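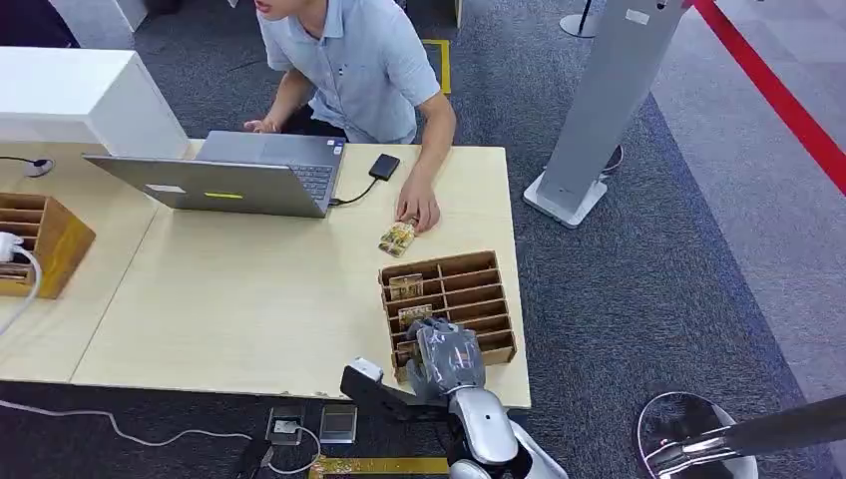
Wooden compartment organiser on a table, with snack packets and a laptop.

Guerreiro Desk Organiser, open slots, brown wood
By Kindside
Item no. GR-44
In stock. Usually out the door next working day.

Open slots, no lids, no drawers. Put it on the desk, put your stuff in it, done. We sell more of these in September than the rest of the year put together, back to school and back to office. Restocked now after running out twice.

Quick facts
Width 44 cm
Height 28 cm
Depth 19 cm
Solid beech, stained brown, oiled finish
Felt pads on the base (fitted)
Comes in one piece, nothing to build
Made for Kindside by the Trallier workshop

Price £59 inc VAT. Delivery free on the mainland, islands and Highlands please ring first, we'll get you a proper price from the courier.

What people keep in it
Tea bags and coffee sachets, mostly. Snacks for the office. Post, if folded. Stamps, glue sticks, cables, wool, seed packets (get a lot of gardeners, lovely customers, always ring up instead of ordering online). One school has a row of them for lost mittens. Paint tubes fit lying down. Full size wine bottles do NOT fit, please stop asking, see the Vorkmont rack for that.

Which finish?
Brown is the stock colour. Natural and black can be ordered but you'll wait, the workshop does them in batches and we don't control when. Natural shows tea stains. Black shows dust. Brown shows neither much, so that's what most folk end up with. Colour varies a bit from one to the next, it's wood. If you are buying two to stand side by side say so in the order notes and Teodora will pick a pair that match.

Standing up or lying down
Either. Standing up you reach in from the front, good on a shelf or against a wall. Lying on its back you reach in from the top, better in the middle of a table where people come at it from all sides. Felt pads are only on the base so if you want to lay it flat ask for the spare set, free, just put "pads" in the notes.

Wall mounting
Not as it comes. There's a bracket kit, sold seperately, two screws and a rail. Brick or stud only. Don't hang it on plasterboard with the little plastic plugs, we've had one come back in pieces and that's not covered.

Looking after it
Dry cloth. Damp cloth if it's sticky, then dry it straight off. No spray polish, it goes cloudy. Oil it when it looks dull, any clear furniture oil, thin coat, leave overnight before you put food packets or paper back in. Keep off radiators. Crumbs in the back corners: turn it over and tap, or a dry paintbrush.

Changes to this item
Batches from 11/12/24 on have the slightly thicker back panel. Radomir Petkov at the workshop asked for it after the old ones bowed in damp rooms. Same outside size, same price. Slots are a touch shallower, you won't notice unless you've got something cut exactly to fit. If you need the old back to match one you already have, email before ordering, there may be a few left on the bottom shelf.

Questions we get

Can I take the dividers out?
No, glued. There's a loose divider version planned but no date yet.

Is it food safe?
Wrapped food yes. Not for loose nuts, bread, fruit etc. The oil is fine but you can't wash the thing properly so keep it to packets.

Will it take labels?
Paper ones peel off clean if you don't leave them years. Brass label holders are on the accessories page, pin type, you'll want a small hammer and a bit of patience.

Does it smell?
Of oil, for the first week or so. Leave it by an open window.

Can you engrave it?
Front edge only, one line, capitals. Add a week. Check your spelling because we engrave what you type. Engraved ones can't come back.

Do you do trade prices?
Yes, from ten up. Email with the number you want and a delivery postcode. Schools and charities can pay on invoice.

Returns
28 days, unused, in the box it came in. You pay the postage back unless it's our fault. If it turns up damaged send a photo of the box AND the organiser before you bin anything, the courier won't pay out otherwise and then niether can we.

Goes with
Guerreiro letter tray
Guerreiro pencil block
Vorkmont bottle rack
Bracket kit
Brass label holders, pack of six

Anything else, ring the shop and ask for Teodora Radonjić. Phones are on weekday mornings only, email any time.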